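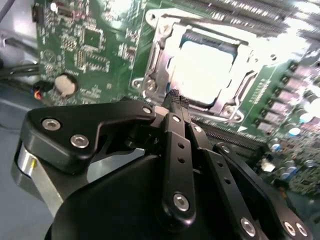 Kumlow operates and maintains a robotic cell for the handling of small computer parts. The company was formed to give repair and recycling businesses a dependable way to carry out delicate work inside desktop computers, and the upkeep of the cell is treated as seriously as the work it performs. Most of our attention goes to the gripper. Its two slim fingers end in textured grip pads, and the linkages behind them are held together with hex-socket screws. Each of those screws is checked for tightness at the start of a shift, and the pads are wiped clean before the arm is allowed near a processor socket.

Our workshop is located in Clanbridge, in a single-story building shared with our parts store. The cell was first assembled in March by a team of five under the direction of Lamduan Ruangrit, who continues to serve as Head of Cell Maintenance. Ms. Ruangrit wrote the setup procedure that is still in use, and she approves every change made to it.

How the Cell Is Set Up

The bench is built from aluminum profiles. A desktop computer is laid on its side with the panel removed, and a gray 3D-printed fixture plate is placed to the left of it. The position of the plate is taught to the arm before any other point, and the socket position is taught second. Operators bring the gripper down by hand control at low speed, confirm that the fingers clear the power wires and the drive cage, and then store the point. If a computer is moved on the bench -- even slightly -- the socket position is taught again.

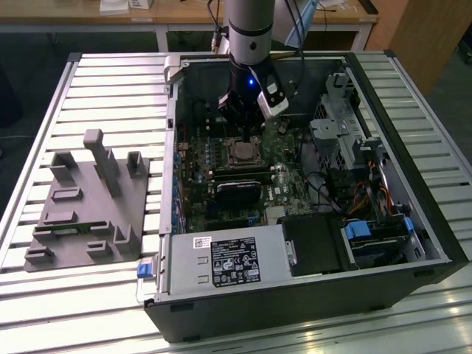

The arm at the processor socket, with the fixture plate at left.

Fixture plates are printed on site. A plate is replaced when a holder shows wear or when a part no longer sits level in it, and the old plate is kept until the new one has passed a trial. Drawings for each version are stored with the maintenance log so that a replacement may be made by any trained member of staff.

Care and Repair

The maintenance schedule has 31 checks, divided between daily, weekly and monthly lists. The daily list covers the gripper screws, the finger pads, the cables along the arm and the camera mount. A full inspection of the gripper is carried out after 800 cycles. The linkages are taken apart, cleaned and refitted, and the fingers are measured against a reference pair held in the parts store.

When a fault is found, the cell is stopped and the arm is locked out. The technician on duty records the fault before starting the repair. A second technician reviews the finished work, and the taught positions are tested at low speed before the cell returns to service. Repairs that involve the arm joints are referred to Noiphan, our service partner. 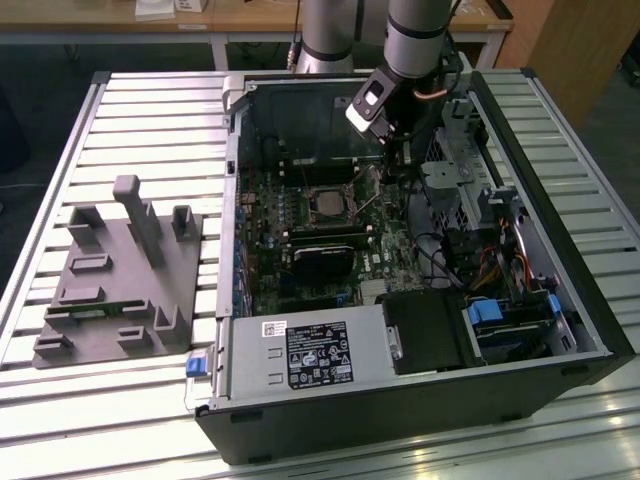 Records of all repairs are retained for seven years and are open to our clients on request. Clients who operate a cell of their own may also arrange for their staff to attend setup training at Clanbridge, where they work beside our technicians and complete the daily list themselves.

Inquiries about training and service agreements may be sent to the Clanbridge office. Visits to the workshop are by appointment and begin at 10 a.m.

Filed under: About Kumlow / Our Workshop

7 shares | 0 comments

Related pages
Setup Training at Clanbridge
Working with Noiphan
The Vandidgate Parts Exchange
Printing and Storing Fixture Plates
Contact the Maintenance Office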